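Dry-Heat Cooking of Celery Root Before Pureeing: Effect on Yield and Flavor

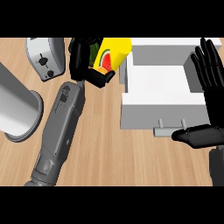
Page last changed: May, by Yuto Kinoshita

1. Background

Most recipes for celery root puree start by boiling the peeled root in milk or salted water. The method is fast, but the root takes up liquid and the puree often has to be dried in the pan before butter can be added. The cookbook used in our course (Van der Linden, chapter on roots and tubers) suggests baking the root whole in its skin instead. It gives no figures for loss of weight. This project compared the two methods using the equipment in the Belley teaching kitchen.

2. Materials

Celery root was bought as a single lot of 3,000 g from Gerkero, the wholesaler that supplies the course. Roots with soft spots or hollow centers were set aside and used for stock. The rest were scrubbed, trimmed of root hairs and divided into two groups of equal weight.

Butter and salt were the same for both groups. No cream, nutmeg or lemon was used. Lemon would have helped with browning, but it covers the flavor difference we wanted to test.

3. Method

Group A was peeled, cut into even cubes and simmered in salted water until a knife went in without resistance. The cubes were drained and left in the colander until they stopped steaming.

Group B was baked whole and unpeeled at 400 °F on a wire rack over a sheet pan. Roots were turned once. They were taken out when a skewer reached the center easily, then cooled until they could be handled and peeled with a spoon.

Both groups were pureed in the Silovik blender on the same setting, with 70 g of butter per batch. The bowl was scraped down twice. Each batch was weighed before blending and again after passing through a fine sieve.

Tasting was done by 8 students from the parallel group. Samples were served warm in white cups marked with a letter only. Tasters rated sweetness, bitterness and smoothness, and could add a written comment.

4. Results

Group B lost more weight than Group A at every stage. Part of this was water. A larger part was flesh that came off with the skin, mainly near the base where the root is knotted. A spoon removes less than a peeler on the smooth upper half and more on the lower half.

The baked puree held its shape on the plate and did not release liquid on standing. The boiled puree spread, and a thin ring of water formed at the edge before service was over. Its color was lighter.

Tasters rated the baked puree as sweeter and less bitter. Smoothness went the other way – the boiled batch was rated higher. Two comments on the baked batch mentioned a grainy texture, and one mentioned a taste close to toasted nuts.

5. Discussion

The grainy texture probably comes from the outer layer, which dries out next to the skin. We did not remove it. A second sieving, or wrapping the roots in foil for the first part of the bake, might correct this, but foil also traps steam and may reduce the flavor gain.

Oven time is the main practical limit. Whole roots of mixed size do not finish together, and the largest was still firm when the smallest was ready. Sorting by diameter before baking would be better than sorting by total weight, as we did.

The test was run once, with one lot of roots. The oven door was opened more often than planned – other groups were using the lower shelf.

6. Further work

Repeat with foil and without. Try salt-crust baking if oven space can be reserved. Record peel weight separately from moisture loss.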